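Search this site Go

3.2 Tabletop sorting task

The second exercise of the Druvar course was run with student pairs over one term. Each pair collected demonstrations of a packing task with the hand-held gripper, using snack packets and small boxes on a walled table. The target was 200 demonstrations per pair, of which 70 were set aside for testing. Object positions were changed by hand between trials - no fixed layout was used - and the students kept a written log of every change.
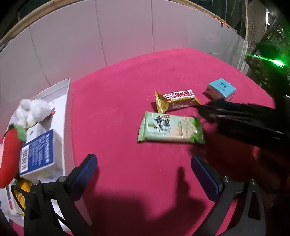

Figure 4. View from the hand-held gripper, fingers open. Three packaged items lie on the pink tabletop, with a white open tray at the left.

Ingeborg Oltmanns remarked at the August review that the pairs had been marked on how much they recorded and too little on how well they labelled it, and she asked for the log to carry half the credit next year. The change has been adopted for the Sisia group.

Labelling was done in Rerow, a small annotation tool written by an earlier class. Grasp start and release were marked by one student and checked by the other. Where the two marks differed by more than 700 ms, the trial was returned for a second reading. In the first round 63 trials were returned, most of them with shiny wrappers, where students disagreed on the moment of contact. The wording of the labelling sheet was then revised, and the same trials were read again before training began.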